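Kesance gallery - collecting demos for the kitchen tasks

Home / Projects / Kesance / Gallery

Posted 15 March 2023 by Eleni Pavlović

Quick gallery page, as promised to the Vernholm people. Text first, picture in the middle, more text after. Will tidy the layout when the new site is up.

What we're doing: teaching one policy to do a bunch of small counter jobs from examples. Pick up, put down, open, close, move over there. All of it in sim for now. A person drives the arm, we record everything the arm does plus the camera views, and the learner tries to copy it. Old idea, lots of boring work in the middle. This page is mostly the boring work.

Who: me on the scenes and the scripts, Valentyna Savchuk on driving and on checking. She has by far the steadier hands. If you see a smooth demo in the set it's hers. The ones that wander off to the left and come back are mine, most of them got thrown out.

How a session goes, short version

Load a layout. The script shuffles the objects inside their allowed zones and sets the arm to a start pose with a bit of noise on it. Driver gets the task line on screen, one sentence. Hit record, do it, hit stop. Keep or toss. Next.

32 layouts at the moment. Same arm in every one, different counters, different stuff on them. Target is 1,000 kept demos before we train the next round. Kept, not recorded - people keep asking. Tossed ones stay on the Wunness drive in their own folder in case we want failures later on. Please don't move them.

Each demo gets a task line, a layout number, a driver name and a keep flag. No spaces in the file names!! The loader chokes and doesn't tell you why.

Pick-up set

The pick-up tasks are the plain ones and also the ones we have most of. Approach from over the top, fingers open, come down, close, lift. Sounds like nothing. Tall narrow things are a pain becuase if you come in a bit off center you knock them instead of grabbing them, and then that's a toss. We ask drivers to stop for a beat over the object before going down. Gives the learner a clear moment to line up on.

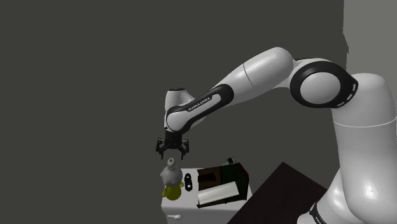 Pick-up set, over the gray and yellow object at the corner of the counter. Fingers open, no contact yet. Rendered view from the sim.

Corner spots like that one are on purpose. First version of the shuffle script kept everything near the middle of the counter and the policy got very good at the middle of the counter. Move the target out toward an edge and it would reach for where it thought the thing ought to be. So now the zones run out close to the edges, and some layouts put the target right up front.

Clutter also on purpose. Every layout has things on it that have nothing to do with the task. Driver leaves them alone. If you bump one and it stays put, keep. If it moves, toss. Valentyna is stricter than that and tosses any touch at all - we should probly agree on one rule before April.

Notes from the driving side (Valentyna)

Go slower than you want to. Fast demos look great and replay badly.

Don't fix a bad grasp halfway. Toss and start over. Half-fixed ones teach the half-fix.

Vary the approach a little. Not always the same angle in. I catch myself doing the exact same curve twenty times in a row, no use to anyone.

Take a break. After an hour the keeps drop off a lot, mine do anyway.

Checking

Two passes. First one is a script: did the object end up where it should, is the recording complete, is anything jumping between steps. Second one is a person watching at double speed. Roughly 2 hours of watching for a full day of driving, which is less than I was afraid of. The Kao viewer makes it bearable, you can scrub and flag from the keyboard. Flags go in the same sheet as before, tab at the far right.

Things the script misses that a person gets: fingers closing on air before the real grasp, long dithering at the start, task line doesn't match what was done. The last one is the worst. A nice clean demo with the wrong sentence on it.

Still to do

More layouts with the target near the back. Too few right now.

Lighting changes. Everything so far is lit from above and the learner will get lazy about it.

Second wording for each task line, so it doesn't latch on to one phrase.

Open and close tasks have their own page coming, don't mix them into this set.

Gallery for the place-down tasks goes up next, once the renders are done. Questions about layouts to Eleni, questions about driving slots to Valentyna. Slots are on the shared calendar, put your name in before you start please, the recorder only takes one driver at a time.

Back to Kesance main page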